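Best way to get the fold lines out of printed cotton tea towels? (before framing)

Posted in: Vintage Linens & Kitchen Textiles

marlo_knits wrote:
OK so I have a pile of printed tea towels from my aunt's place and I want to frame three or four of them for the hallway. They've been folded in a drawer for who knows how long and the creases are SET. I've ironed one of them twice and you can still see a big cross right through the pattern. Steam iron, cotton setting, the works.
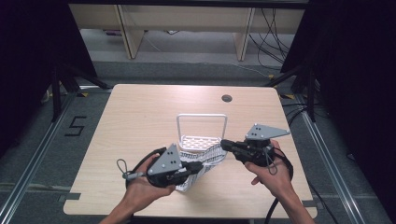
White cloth, black print, every crease you could ask for.

So what do you all do? I don't want to wreck the print. I have no idea if the black ink is colorfast, and I'm a little nervous about soaking anything that old (my aunt bought most of them on trips, so they come from all over). One has a Prukis label on the hem, if that means anything to anyone. The rest have no labels at all.

Also the frame shop wants $82 per towel which seems like a lot???

---

Quiltbarn82 wrote:
Soak it! A dry iron on an old fold is never going to do it, even with steam. The fibers have to be wet all the way through before they'll relax. I do cool water in the bathtub for an hour, no soap the first time, then roll it in a bath towel and iron it while it's still good and damp. Iron from the back so you don't get shine on the print.

Test the ink first. Wet cotton swab, press it on a corner of the black for 20 seconds, look at the swab. If it's clean you're fine.

---

hemline_hank wrote:
I'm going to disagree with Quiltbarn on the cool water. Cool is fine if all you want is flat, but those old fold lines usually have a bit of yellow in them too, and you'll see it the minute you put the thing behind glass. I go warm with a scoop of oxygen cleaner and leave it overnight. I've done this with dozens of printed towels and lost exactly one, and that was a red.

Black is about the safest color there is.

---

Quiltbarn82 wrote:
Black is NOT the safest color, Hank, sorry. I had a souvenir towel with a black border that went purple on me, and it bled into the white all along one side. That was warm water and oxygen cleaner, same as you're telling her to use. Some of those blacks are a mix of three other colors and they don't all hang on the same way.

---

hemline_hank wrote:
Was it cotton or linen?

---

Quiltbarn82 wrote:
Cotton. Like hers. (I think? Marlo are you sure it's cotton?)

---

marlo_knits wrote:
My aunt always called them her cottons, that's all I've got, lol. I did the swab test this morning on two of them and both swabs came up clean! I'm going to start with the cool soak on the one I care about least, which has a big stain near the hem anyway, and see how brave I feel after that.

Nobody has touched the $82 question!

---

Roswitha Stöcker wrote:
Hello Marlo, I sold kitchen linens at a weekend market for many years, so I'll jump in. Prukis towels are nice to have but they aren't rare, I used to see them every spring when people cleared out their cupboards. The print on the ones I handled held up well in the wash. I can't speak for the ones with no label.

If the crease is still there after the soak, use starch. Light spray on the back, wait a minute or two, then a hot iron with a plain cloth in between. And please press, don't push the iron around! Pushing stretches the cotton on the diagonal and then your nice square towel is a kite, and you'll never get it to sit right in a frame.

For $82 I would want to know what's included. Is it regular glass or UV glass? Do they sew it down or glue it? If the answer is glue, walk out of the store.

---

dishpan_dora wrote:
Seconding Roswitha on the glue. I had one done at a chain place and found out a couple years later they'd used spray adhesive. Brown blotches all over the back and it's not coming off, ever.

What I do now is buy the frame secondhand, cover a piece of foam board with plain white cotton, and stitch the towel to that along the top edge with tiny stitches. Takes me one evening in front of the TV. My last frame was a Mokoena from the thrift store, heavy as anything, and all it needed was a wipe down.

---

hemline_hank wrote:
Only along the top? Mine sagged when I did that. I go all four sides.

---

dishpan_dora wrote:
Top edge plus a couple of stitches in the bottom corners. If you do all four sides it puckers when the weather changes. Mine have been up in a pretty humid kitchen since May with no sagging at all, so I don't know what to tell you Hank!

---

hemline_hank wrote:
Fair enough. Mine are bigger than most though, so maybe it's the weight.

---

Zudo_fan wrote:
Unpopular opinion but why not just use them? I have a drawer full of old printed towels and I dry dishes with every one of them. The creases are gone after the first wash because they get hung on the oven door and never folded again. My grandmother would have laughed at me if I'd put one behind glass.

---

marlo_knits wrote:
Ha, I do get that, and most of the pile is going in the kitchen! It's only the few I remember hanging in her house that I want up on the wall. I'd be so mad at myself if one of those ended up with spaghetti sauce on it.

---

Zudo_fan wrote:
OK that I understand. Carry on.

---

marlo_knits wrote:
Update, Thursday, October 7, 2021. The stained one got the cool soak, a roll in a bath towel, then ironed damp from the back like Quiltbarn said. The long fold is completely gone. The short one across the middle you can still find if you tilt it toward the window, so I did Roswitha's starch on that part and now I have to really hunt for it. No bleeding anywhere!!

The stain is exactly the same as it was, so Hank, I may try your overnight soak on this one. It's already my test towel, so why not.

And I called the frame shop. Regular glass, and they "mount with adhesive." So that's a no. Dora, what thickness of foam board do you use? And do you wash the backing cotton before you stretch it?

---

dishpan_dora wrote:
The thicker one, the thin stuff bows on you. And yes, wash the backing first, hot, and dry it hot too so it's done all the shrinking it's going to do. I staple mine on the back side and put tape over the staples.

---

Quiltbarn82 wrote:
So glad it worked! Please post what happens with the overnight soak, I've got my arms crossed over here.

---

hemline_hank wrote:
She'll be fine. Rinse it twice, Marlo.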